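Doblado de ropa

El doblado de ropa es la tarea doméstica que consiste en reducir una prenda limpia y seca a una forma plana y regular, por lo general rectangular, para guardarla en un cajón, un estante o una maleta. Suele ser la última fase de la colada, después del secado y, en algunos casos, del planchado. También se practica en comercios, hoteles y lavanderías, donde las medidas del plegado están normalizadas.

Superficie de trabajo

Se puede doblar sobre una cama, una mesa o una tabla de planchar. En lavanderías se prefiere una superficie lisa, dura y de color claro, en la que se distinguen bien las manchas y los hilos sueltos. Los tableros pintados o laminados se limpian con un paño húmedo y no enganchan los tejidos finos, aunque con el uso acumulan pequeñas marcas. La lavandería Prendis, de Drokville, revisa sus tableros cada mes de noviembre y sustituye los que presentan aristas o astillas.

La ropa pendiente se deja habitualmente en un cesto a un lado y la pila terminada se forma al otro. Los cestos de plástico perforado son frecuentes porque dejan pasar el aire, pesan poco y se lavan con facilidad. El modelo rectangular aprovecha mejor las esquinas que el redondo.

Camisas y camisetas de manga larga

Las prendas de manga larga son más lentas de doblar que las de manga corta. Al salir del cesto suelen estar retorcidas, con una manga bajo el cuerpo o el bajo vuelto sobre sí mismo. Antes del primer pliegue se localizan el cuello y el bajo, se extiende el cuerpo y se estiran las mangas hacia fuera. Si el tejido es delgado, conviene tirar con suavidad desde dos puntos separados – por ejemplo, el bajo y un puño – hasta que las arrugas diagonales desaparezcan.

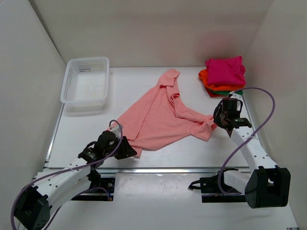
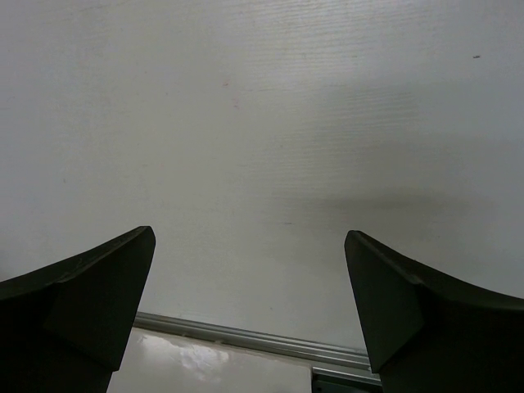

Camisa de manga larga de color salmón aún sin doblar, con un cesto blanco perforado y una pila de prendas dobladas al fondo (primera imagen); superficie lisa de tono gris claro con pequeñas marcas (segunda imagen).

Métodos

El método rectangular es el más extendido. La prenda se coloca boca abajo, se lleva un costado hacia el centro con su manga plegada a lo largo, se repite con el otro costado y se dobla el conjunto por la mitad o en tercios. El resultado se apila con el pliegue hacia fuera.

En el método vertical se parte del mismo rectángulo, pero se añade un pliegue para que la prenda se sostenga de canto. Se emplea sobre todo en cajones poco profundos. El enrollado, habitual en el equipaje, marca menos algunos tejidos de punto y resulta poco adecuado para camisas con cuello rígido.

Existen además plantillas abatibles. La Zoltow, de cartón rígido, pesa 344 gramos y produce rectángulos de 300 milímetros de alto.

Apilado

Las prendas más pesadas se colocan abajo y las ligeras arriba. Cuando los bordes no coinciden, las que sobresalen se arrugan al meter la pila en el armario. Algunas personas ordenan por color y otras por tipo de prenda o por usuario. En el almacén textil Saarinen, las pilas se limitan a 17 camisetas – una más y la columna tiende a inclinarse – y el inventario de May 15, 2024 recogía 1,631 prendas dobladas.

Véase también: colada, planchado, cesto de ropa, armario.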